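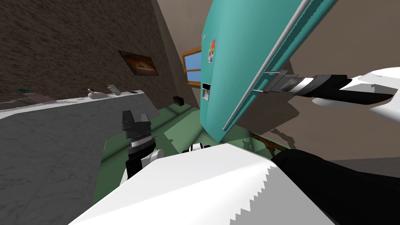
Refrigerator with door dispenser and long handle.

Print this page | E-mail this page

Search tips Enter keyword Go

Wallwood Home Extension Office
Household Care Series: Keeping Cold Food Safe

Food kept at the wrong temperature spoils before it shows any sign of doing so. Residents are advised to keep an appliance thermometer on the middle shelf and to read it weekly. The fresh food compartment should remain at or below 40°F and the freezer at 0°F.

Storage
Raw meat and poultry belong on the lowest shelf, in a dish with a raised edge. Milk and eggs should be kept on an interior shelf, as the door is the warmest part of the cabinet. Condiments and juices may be stored in the door. Leftovers should be placed in shallow containers, labeled with the date, and refrigerated within two hours of cooking.

Cleaning
Wash shelves and drawers with warm water and a little dish soap. Let glass shelves reach room temperature first — cold glass may crack in hot water. Wipe door gaskets monthly, paying attention to the folds along the bottom. Handles and dispenser levers are touched many times a day and should be cleaned along with the counters. Replace water filters on the schedule given in the owner's manual.

Power Interruptions
Keep the doors closed. An unopened refrigerator will hold its temperature for four hours. Perishable items kept above 40°F for longer than two hours should be discarded.

Condenser coils should be vacuumed every September, with the unit unplugged. Households with pets may need to repeat this in spring.

Prepared by Nkechi Shehu, Household Programs. Reviewed 15 March 2021.

Contact Us | © Wallwood Home Extension Office | Back to Top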